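Levilero
README and data card, home kitchen build, revision 7

What you are getting

Levilero is a secondhand arm, a two-finger gripper and a small camera at the wrist, set up over a kitchen counter and taught by demonstration to handle bowls, tubs and loose dry goods. The folder holds the recordings, the control scripts and the print files for the fingers. If you came for a robot that makes breakfast, close the tab. What is in the folder is a record of one build, with the dull parts left in.

I started it because I didn't believe the claims made for cheap arms in ordinary kitchens. I believe slightly more of them now.

Contents

episodes/ holds 925 recordings, wrist camera and joint positions together.
fingers/ holds the print files, current version and the one before it.
scripts/ holds record, replay and check. Run check first.
notes/ holds my build log. It is badly spelled and more useful than the rest.

Hardware

The arm is bolted to a plank, and the plank is clamped under the counter. The Covby controller board came from a swap shelf and resets itself when the supply dips, so give it a supply of its own. The fingers are black with a textured inner face and a long slot cut through each. I was told the texture would fix slipping. It helps on matte bowls. On anything glossy I would not bet a dish on it.

Calibrate with the fingers open above clear counter, and leave the dishes well back. 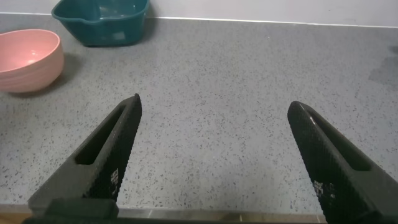

Duangkaew wrote back after the first release that a speckled counter was a poor choice, that the depth estimate would chase the flecks, and that a plain cutting mat would have saved me a month. I tried the mat. The depth estimate got steadier and the grasps did not get any better, so the mat went back in the drawer. Both sets of numbers are in notes/ for anyone who wants to argue.

How the episodes were recorded

Every episode was driven by hand, with a person steering the arm from a second set of joints. Nothing in the folder shows the arm deciding anything for itself. I say so because a Trumuvico forum post passed around some of my clips as "autonomous", and I have been answering mail about it since May.

Episodes run up to 90 seconds. Failed ones are kept and marked fail in the index. Please don't strip them out and then quote a success rate.

Pouring

The gripper holds a container tilted and the contents go in from above. Beans are unkind to a wrist camera: they blur, they cover the rim, and the fill level is a guess until they settle. The script called level.py makes that guess. I don't trust it past half full.

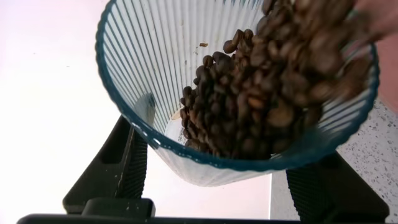

Coffee beans going into the clear ribbed container, held at a tilt between the fingers.

Known problems

Clear containers confuse the grasp check, which reports "empty" while plainly holding something.
The wrist cable snags if joint 2 goes past its soft limit. Set the limit.
Lighting is whatever the kitchen had that day.
All of it comes from one kitchen. A model trained on it will know that kitchen, and I would want to see strong evidence before I believed it knew yours.

License and changes

Use it for what you like, and keep this file with it. Last edited 26 September 2023: corrected the index, removed duplicate clips, put the older finger files back after two people asked for them.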